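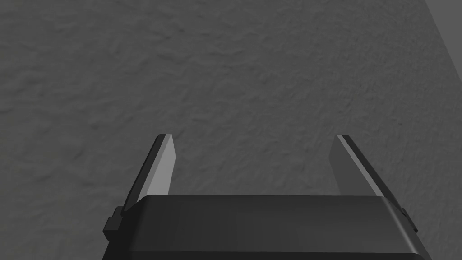
Riltside open day, 8 Jun 2019

Quick write-up before I forget it all. Bus was late, so missed the welcome and the first coffee. Got a visitor badge and a pair of safety glasses that fogged up straight away. Sixty of us on the list, split up by badge colour. I was in green, with Kanokwan Intarasuk from the simulation group leading.

First stop the machine hall. Loud. Two cells running, a third one fenced off with tape and a lockout tag on the isolator. Nobody in our group asked so I did. A gate switch had been giving trouble since March – the cell would stop dead with the gate closed, start again after a reset, then stop again. They'd swapped the switch, then the cable, and it was the connector in the floor duct all along. Coolant getting in. Still waiting on the new duct cover, so the cell stays off. Fair enough. I've seen places tape over that sort of thing and keep going.

Then upstairs to the sim room, the bit I came for. Small, warm, too many chairs. The talk was called "The week Trandska stopped picking", and it was the best half hour of the day.

Trandska is their picking project. All the practise runs happen in simulation first, then go down to the real cell. In March they got a batch back where the arm went to its start pose, opened the gripper and never closed it. Run after run, same thing. No error, no collision, log all green. The summary page said 681 runs completed. 158 of them had no grasp in them at all, and the summary counted them as finished becuase the arm had finished moving.

She put the wrist view up on the big screen and let us look at it for a while. Someone behind me guessed a jammed finger. Someone else said bad lighting.
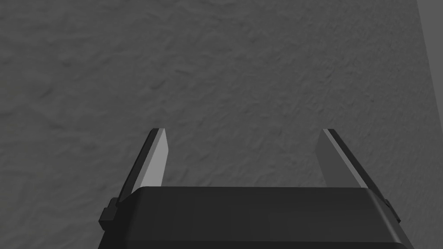 Wrist view in the simulator: gripper open, nothing between the fingers.

Cause was dull, as usual. The part was loading after the arm controller came up, and if the machine was busy the close command went out early and got thrown away. The controller didn't complain about a command it couldn't use yet. Fabian Egger, who does the controls side, was a bit sheepish about that. The fix is a wait on the part plus a hard fail if there's no close within 3 seconds. He also changed the summary so "completed" needs a grasp.

Good question from a woman from Berchtold: what if this had gone to the real arm? Fabian said the cell would have sat there open and waiting, no harm in that, until someone walked in to see why. That's the part that bothers him. An arm standing still looks safe. So now a stalled run drops the drives and the beacon goes amber, no exceptions.

Asked if the Samura cell downstairs has the same rule. Not yet, was the answer. Some muttering. I'd like to know when.

Lunch was sandwiches in the loading bay, decent, ran out of the egg ones early. Parking is hopeless if you drive, take the bus and walk up from the roundabout. Afternoon was the paint line but I had to leave for the 2.15, so no notes on that. Slides are meant to be emailed round to evryone on the list, I'll forward them when they turn up.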